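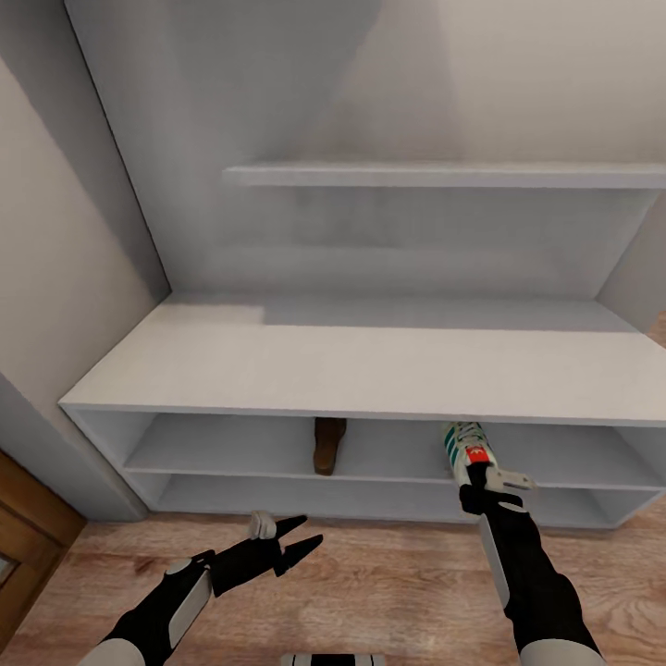
Session 2: Planning the shoe task in simulation

Handout for the home build group, Verkmont workshop. Notes by Berhanu Admasu.

Before we run the two arms in the workshop, every task is tried in the simulator. For this session the task is a shoe cabinet. The left gripper is open and free. The right gripper holds a white sneaker with the toe up, in front of the upper compartment, where one brown shoe already stands.

2.1 What we want from the task

The robot must put the sneaker on the upper level, beside the brown shoe, and must not push the brown shoe. The lower level is not used today. We will use it in December, when we also try boots.

2.2 Points to consider

Orientation. A shoe held vertically is easy to carry, but it cannot go into a low opening in this way. The wrist must turn before the arm moves forward. Please plan the turn while the shoe is still well clear of the top slab.

Clearance. Leave 30 mm between the shoe and the slab. In the first version Severyn Marchuk used 10 mm. This was enough for the shoe, but he had forgotten the finger, and the finger hit the edge.

The free arm. Many students forget it. When the right arm works, the left arm must have a waiting position, and this position must be written in the task file. If you leave it empty, Kekamo keeps the last position from the previous run.

Grip force. A sneaker is soft and a leather shoe is stiff. Do not copy the value from one to the other.

2.3 Exercise

Open the cabinet task in Kekamo and save a copy under your own name. Set the waiting position of the left arm. Add the wrist turn, then the forward movement, as two separate steps. Run the task 10 times and write down each contact with the cabinet or with the other shoe. My own version took 172 lines, with comments. Yours can be shorter.

2.4 From the simulator to the bench

Our real cabinet is built from leftover shelves and it is not perfectly square. Measure the opening at both ends and use the smaller value. The first runs on the bench are done at low speed, with one person at the stop button.

Please send your task file to Severyn by 25/09/2025.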